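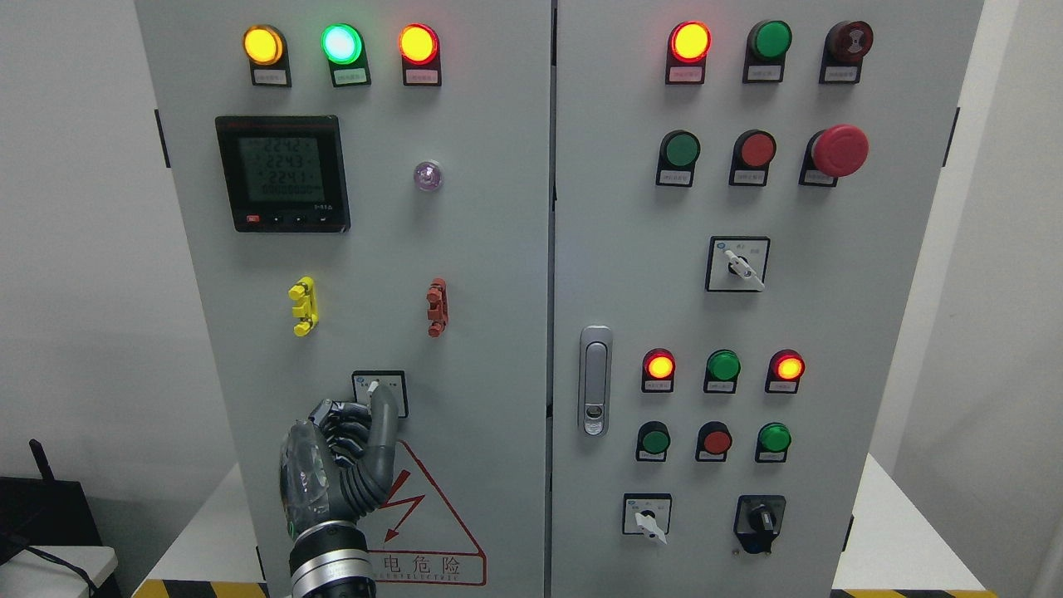

Makori says it will spend big on factories again, and once again we are all supposed to clap. The electronics maker put out its plan in February: 2,000 new jobs over the next 3 years, most of them at a new plant outside Carkmont. The stock went up before lunch. The governor's office had a statement ready by two in the afternoon.

I have read the plan twice and I still can't find the part that commits the company to anything.

Start with the jobs. The last time Makori made a promise like this, for its Zamosora site, the number was 1,326. When the state finally checked the payroll, it found 270 full-time workers. The company said demand had softened. Maybe it had. But the tax break didn't soften along with it, and the town is still paying off the road it widened for truck traffic that never came.

Then there is the word "invest," which does a lot of work in these announcements. Read the footnotes and you find that it covers regular maintenance, leases already signed and research the company would have to pay for anyway if it wants to keep up with Gatanel. Take those out and I'd like to know how much new money is left. Makori won't break it down. I asked, and got the press release back.
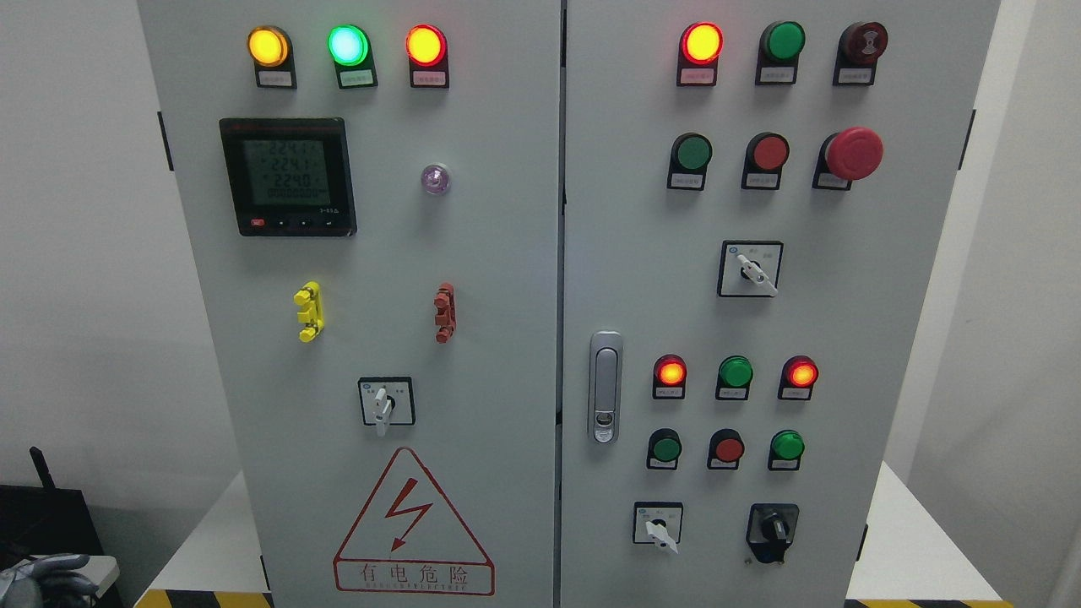
I'm not against factories. I grew up in a house that ran on a factory paycheck, and a good plant can hold a town together for decades. What bothers me is how early the credit gets handed out – on the day of the speech, before anyone has been hired.

Carkmont could still ask for better terms. Pay the tax break out year by year, against real payroll. Put a clawback in writing, with dates. If Makori believes its own forecast, none of that should cost it a dime.

The council votes next month. So far the only change it has asked for is a bigger sign at the highway exit.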